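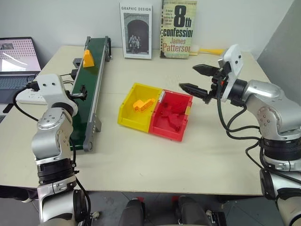
**From:** Abena Dankwa
**To:** Endcombe allotments list
**Date:** Tuesday, December 16, 2025
**Subject:** Re: Water on the lower plots

Hello all,

I've put Esperanza's message in pieces below and answered each bit underneath, as there were several questions in it and I'd like to deal with them in order.

> I went down on Saturday and the path between the trough and plot 8 is under water again. It was over the top of my boots by the gate. Is this the same problem as last winter or something new?

I think it's partly the same. The ditch on the Reden side has silted up again, mostly with leaves and the soil that washes off the bank when the field above is bare. We dug it out in May and it ran well for the whole summer, but it had very little to carry. The new part is the pipe under the track. I put drain rods up it from our end and they stopped about a third of the way along. It could be roots or it could be a collapsed section. I couldn't tell from the feel of it, and I didn't want to force the rods and lose one in there.

> Whose job is the pipe? My tenancy letter says plot holders look after "ditches and drains adjoining" but the pipe doesn't adjoin anybody's plot.

Your letter is the older wording. The track belongs to the parish and so does anything under it. I rang the parish office on the day I tried the rods and was told to put it in writing with photographs, which I've now done. They have a drainage contractor who visits in January anyway and we've asked to be added to that visit. If the pipe has to be dug up it won't be quick, as the track is the only way in for the farm.

The ditch is ours.

> I've lost the garlic and I think most of the broad beans. The leeks look all right so far. Is it worth putting anything else in before spring or should I leave it?

Sorry about the garlic. I'd leave the ground alone until it drains, and keep off it as much as you can. Treading on it now will do more harm than the water. If you have spare garlic cloves you can start them in pots or modules under cover and plant them out in late February. They come a bit smaller but they do come. I did this two years ago on my own plot and was lifting them in July with everybody else's.

Broad beans will catch up from a spring sowing. The Narnar seed order closes at the end of the month, so if you want to add beans to it, send me the quantity by the weekend. The total for the site stands at £557 at the moment, and we get the carriage free at that level.

> Would raised beds help down our end? I've been pricing them up and it's not cheap.

They would help with roots sitting in water, but they won't do anything about the path. The two plots nearest the hedge have had them for a while, and the beds came through last winter well enough. The boards are the main cost. Before buying any, have a look at the pile behind the shed. There are scaffold boards there from the old compost bays and they are free to anyone on the list. Some are soft at the ends and will want cutting back.

The bigger question is what to fill them with. Alcantara will deliver a bulk bag of topsoil to the gate but not down the track, so it means barrowing it from the top. I wouldn't book one until the path is passable.

> Last thing, has anyone thought about a proper land drain along the bottom?

Yes, we had a price for it. It came to £1253 for the full length of the lower plots, not including the gravel. We have the money for the work but not for the work and the new water tank together, and the vote at the last meeting was for the tank. It can go back on the agenda in the spring if you'd like to propose it. I would second it. I'd want to see what the contractor says about the pipe first though — if the pipe is blocked, a land drain would only bring more water to the same place.

For now, I'm going to start on the ditch on Sunday morning at ten, weather allowing. Anyone who can bring a spade or a long-handled rake would be welcome. Please park on the road and walk in, as the verge by the gate is very soft and a car got stuck there last week. The spoil goes on the bank side, well back from the edge, so that it doesn't slide straight in again.

The trough has been turned off for the winter. The tap by the shed still works.

Abena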